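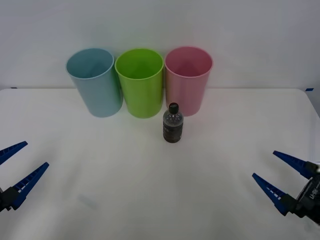
Vuvetti two-arm bench station

Category: Bench automation / light packing and table service
Sold by: Mkhize Workplace Equipment
Status: in stock, demo on request

What it is

Two arms and two parallel grippers, sold as a set for one table. It picks up light things, moves them and puts them down. Cups, small bottles, sample tubs, cartons that fit in one hand. We have had a set on our own bench since November and most of what follows comes from living with it. The maker's brochure is more cheerful than we are, and you can ask us for a copy.

What you get

2 arms with table clamps
2 parallel-jaw grippers, slotted plastic fingers
1 control box with stop button
1 extra stop button on a long cable
6 spare finger pairs
Buvach task software, single bench license
Printed setup guide

The table is not included. Use a plain, pale one if you can. Our arms did noticeably worse on a dark wood-grain top, and clear bottles are harder for the system than colored cups wherever you put them.

What it does well

Repeat jobs with the same few items, set out in the same area. Lining up cups. Moving a capped bottle from the middle of the table to a tray. Handing a part from one side to the other. If your day has long stretches of that kind of work, the station is worth a look.

What it does badly

Anything wet. Anything floppy. Stacked cups that have stuck together. Screw caps are possible on paper, with one gripper holding and the other turning, but our results have been mixed and we do not sell the station for that purpose. It will also keep trying a bad pick longer than a person would. You can set a limit on retries, and you should set it low.

Who ends up doing what

The sales line for equipment like this is that it frees people up. Ask what for before you sign. At our first customer site, a tasting room at Poklow, the pouring and setting out used to be one job. With the station in, the person on that bench spent the morning loading cups, clearing failed picks and standing near the stop button. She was less tired in the wrists and more bored, and she told us both things in the same breath.

Anel Mtshali ran the changeover there and wrote this to us afterward:

"Nobody's hours were cut, I'll give it that. But the job got chopped up. Before, you could see when you'd finished something. Now you wait on it. We ended up swapping people off that bench every 2 hours and I would plan for that from the start."

We now put rotation in the setup guide. We also suggest that the people who work the bench choose which tasks go to the arms - they tend to pick different ones than the manager does. If your plan for the station depends on removing a whole position, please call us before ordering. We have yet to see one of these cover a full shift with no person close by.

Setup and training

Allow 9 hours of paid time for each operator, spread over several shifts. The first part covers clamping, reach limits and stopping. The rest is teaching tasks and, mainly, recovering from mistakes. Sota Oda runs our training and will refuse to leave until every operator on the roster has stopped the arms by hand. Bring the night crew in too. They get skipped, and then they get the faults.

Mark the back corners of the table with tape once the arms are set up. If the table gets bumped, check it against the marks before starting.

Care

Wipe the fingers at the end of each shift. Dried syrup in the slots is the most common reason for a return visit, and we charge for the visit. Swap a finger pair when the tips no longer meet evenly. Replacement pairs are sold singly.

Bench rental

The station can be rented before you buy, at $135 per working day, delivery extra. Rent it for long enough to get past the week when everyone comes over to watch. Rental fees do not count toward purchase.

Returns

Unopened sets may be returned for a full refund. Opened sets are inspected and refunded less the cost of any used finger pairs. The Buvach license cannot be returned once activated - try it on a rental first.

Questions about reach, item weight or floor space: use the contact form and describe the job as it is done now, including who does it.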